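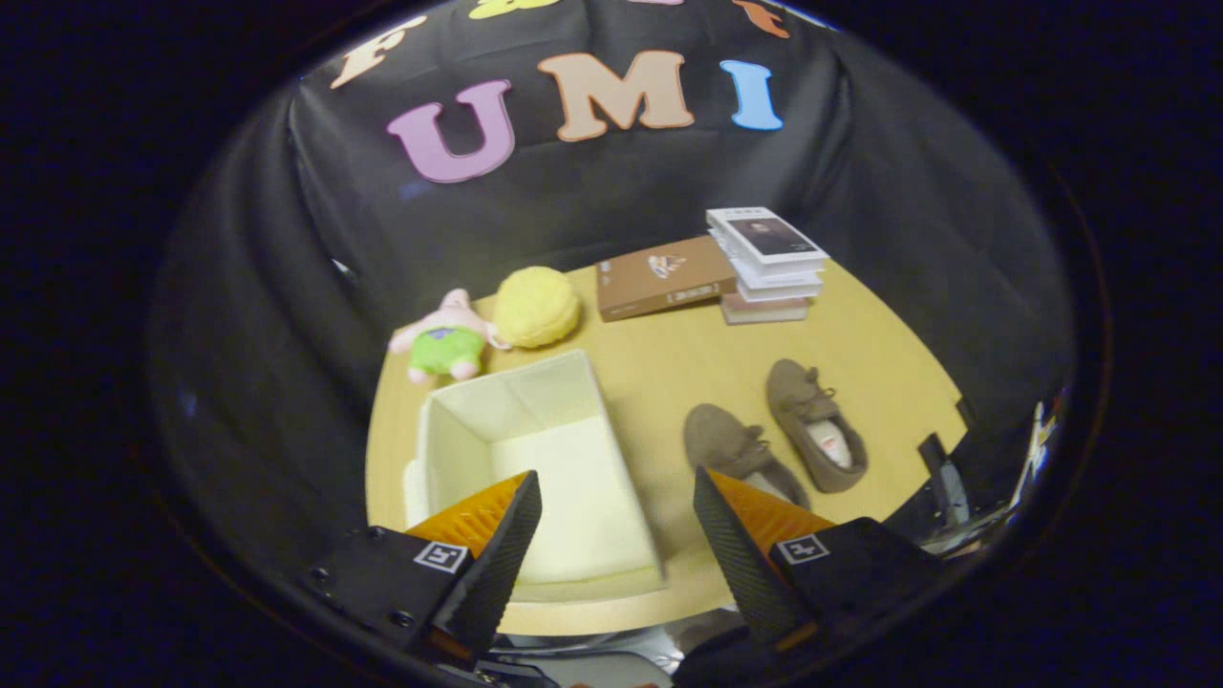 Pastel felt letters on black cloth.

Thread: Hanging black backdrop cloth without creases, and what to fix felt with

kultton_hall
Posted 2026-06-09

I look after the displays at a small community hall. We have a black cloth on a batten at the back of the stage, and felt lettering goes on it and comes off again several times a year. Two problems.

1. Creases. The cloth lives folded in a cupboard and the fold lines show under the side lights.
2. Fixing. Dressmaking pins hold the letters, but the corners curl forward after a day or so and throw a shadow.

The cloth is a polyester and cotton mix, 400 g per square metre according to the supplier's sheet. No fire label that I can find. What are people using?

fenwright
Start with the fire label. If it's going up in a public hall you want either an inherently flame-retardant cloth or one with a current treatment certificate. A treated cotton loses the treatment when it is washed in water, and repeated damp does it no good either. Everything else is secondary.

On creases: stop folding it. Roll it on a cardboard carpet tube, face outwards, with an old sheet rolled in.

N_Oduya_lx
Agree on rolling. For the existing fold lines, hang it two days before you need it with a chain or a length of conduit in the bottom hem. If there's no pocket in the hem, bulldog clips and a batten will do. A steamer gets the rest out, working from the back and from the top down. Test a corner first if the cloth is treated, as steam can bring salts to the surface and leave white marks.

pelmet_and_co
I would go the other way and not try to get it flat at all. Hang it with fullness. If the cloth is half as wide again as the opening and gathered evenly, the storage creases disappear among the folds. Stretched flat is the worst case for a black cloth, as every line catches the side light.

fenwright
That works for a plain black. It doesn't work with lettering on it. Letters on a gathered cloth follow the folds and the spacing goes wrong from anywhere but dead centre.

pelmet_and_co
Depends on the letter. Thick felt will bridge a shallow fold if you pin at the top only. I've done it on a 5 m opening and it read perfectly well from the back row.

fenwright
Pinned at the top only, it will also curl, and that is the second half of the original question.

r_weerasinghe
Curl first. Acrylic craft felt is thin and has no body. Back each letter with a medium iron-on interfacing, low heat and a pressing cloth, or the acrylic will glaze. Cut the interfacing 2 mm smaller all round so that it doesn't show at the edge. Wool felt is better in the first place but costs a good deal more.

Fixing: hook tape, the scratchy half only, sewn or glued to the back. It grips wool serge and brushed cloth well. It doesn't grip a smooth polyester mix, so try one letter overnight before you do the alphabet.

Ruwan Weerasinghe, Gernberg Players

kultton_hall
Tried a scrap of hook tape this morning. It held for a few minutes and then slid down. The cloth is too smooth, I think.

r_weerasinghe
Then pins, but two at the top and one in each lower corner, put in at a slant from behind so the point finishes inside the felt. Slow with a tall cloth. Laying it on the floor and pinning before you raise it is quicker, provided the batten goes up level.

N_Oduya_lx
Don't use spray adhesive. It leaves a tacky patch on the black that picks up lint and never comes off. We scrapped a cloth at Kostmont for that.

dray_horse
Some of the shadow is lighting and not curl. Side light at a shallow angle will find any edge. Bring the lamps further round to the front and raise them. Costs nothing.

pelmet_and_co
Frontal light flattens the colours, pastels especially. I'd accept a small shadow. It helps the letter stand off the cloth.

dray_horse
Pale felt on black has enough contrast without help.

kultton_hall
We have two lamps on fixed brackets at the sides, so moving them is a separate job. Will try interfacing and corner pins.

On replacement: Nava have quoted 1,886 for a new inherently flame-retardant wool serge, made up with eyelets, ties and a chain pocket. A second quote with the hem left plain came to 1,981 from another firm, which I can't account for.

fenwright
Check that both are for the same width and weight, and whether delivery and tax are in. Ask each for the test certificate by number before you order. If they match, take the one with the chain pocket.

r_weerasinghe
Also ask which way the seams run. Vertical seams hide in the hang. A horizontal one across the middle will show for the life of the cloth.

kultton_hall
Good point, neither quote says. I'll ask both and post the answers.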